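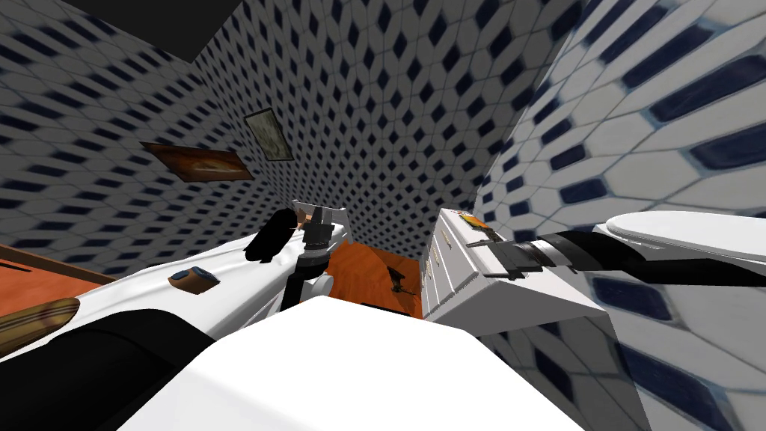

Guvel is an independent vehicle refinishing and bodywork company based in Narnport. We restore the exterior panels of passenger cars, light vans and sports models to the condition set out in the manufacturer's repair documents, and we prepare vehicles for sale, for export and for long-term storage. Our work is judged first by eye. On a flat white surface, such as the top of the long counter at left, light gathers along the edge, and it is at the edges of a hood, a door or a fender that a poor finish is most easily found. Every vehicle is therefore inspected along its panel edges before it is returned to the customer.

Our History

The company was founded by Nelu Roman as a body shop serving dealerships on the east side of Narnport. In its early years the business handled minor collision repairs and resprays. As dealers began sending vehicles with aluminum panels and multi-layer paints, the workshop was enlarged and a separate area was set aside for aluminum, so that steel dust would not reach it.

The acquisition of the Nghiêm paint shop brought color matching in-house. The Nghiêm name has been kept for our color laboratory, where older and discontinued shades are mixed by hand and tested on sample panels under daylight lamps.

Our Organization

Guvel employs about 80 people at 4 sites. Nelu Roman remains chairman. Day-to-day management is the responsibility of Khôi Lã, Managing Director, who joined the company as a paint technician and later led the color laboratory. The body, paint, electrical and customer service departments each report to the Managing Director.

Apprentices are admitted every June. The program lasts 4 years and combines classroom study with supervised work in each department. Applications are accepted from candidates who hold a high school diploma or its equivalent and a valid driver's license.

The Anduvlow Program

Anduvlow is our service for owners of low-volume and performance cars. Each vehicle is assigned to a single technician, who records the paint depth of every panel on arrival and remains in charge of the car until delivery. Storage is available for 20 vehicles in a heated building. Owners may visit by appointment.

Quality and Responsibility

Water-based paints are used wherever the manufacturer permits them. Solvents are collected for recycling, and spray booth filters are replaced on a fixed schedule. A written record of materials and paint codes is supplied with every completed repair, and a copy is kept in our archive for later owners of the vehicle.

Inquiries from dealers, insurers and private owners should be addressed to the customer service department in Narnport.

Page last reviewed: 2024-01-22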